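Chapter 7
Showing the Robot What to Do

In Chapter 6 you moved an arm by writing down joint angles, one pose after another. That works for picking up a block that always sits in the same spot. It works poorly for a job such as wiping a board, where the arm has to press, drag, lift, and press again, and where the writing is never in quite the same place twice. In this chapter you will stop typing poses and start demonstrating.

A demonstration is a recording of a person doing the task through the robot. There are two common ways to make one. In hand guiding, the motors are switched to a soft mode and you hold the arm itself, moving it where you want it to go. In remote control, you stay clear of the arm and move something else: a joystick, a keyboard, or a second small arm called the leader. The arm that copies the leader is called the follower. Both ways give you the same kind of file, a table of joint positions with a time stamp on each row.

The running task for this chapter is board wiping. The follower holds a cleaning pad in its gripper and has to remove a short word written in marker on a smooth surface. The word is small, but the task has most of the problems you will meet later, including contact, a soft tool, and a goal that disappears as the work gets done.

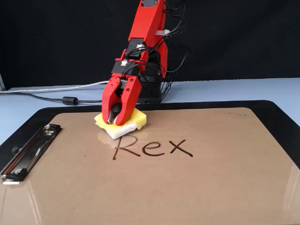

Figure 7.1 The gripper pressing a sponge onto the board beside the word "Rex."

Contact is the hard part. With hand guiding you feel the board through the arm, so most people get the pressure right within a few tries. Your hands may hide the word from the camera, however, and then the recording is of little use for training. With a leader arm the camera view stays clear, but many low-cost leaders send no force back to you. You have to judge pressure by watching how much the sponge flattens.

The exercises use the Jonden recording program, set to store 30 rows per second. One wiping demonstration should fit in 500 rows. If yours runs much longer, delete it and record another. Long pauses are a common fault in first recordings, and a model trained on them will learn to pause too.

Before you go on, check that you can start and stop a recording, replay it on the follower, and cut power to the motors.

7.1 Leader and Follower

A leader arm does not need strong motors. Its job is to report the angle of each joint, and your hand supplies the motion.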